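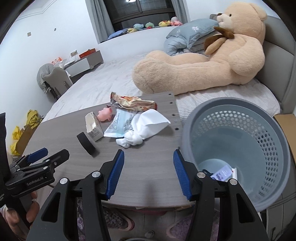

Review: Clelano Household Handling Guide, issue 2

Clause 6 covers clutter on work surfaces and is the best part. Soft and rigid items get separate grip limits – overdue.

Clause 7, on release into open containers, is weaker. 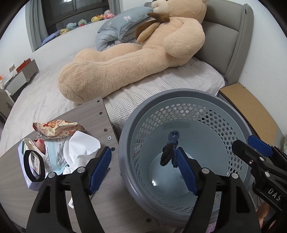

Minda's older guide at least defined rim clearance. Clelano leaves it to the operator. A basket with a broad rim and perforated wall, a small knit item at the fingertip, is an ordinary case and gets one line.

Lawal Ugwu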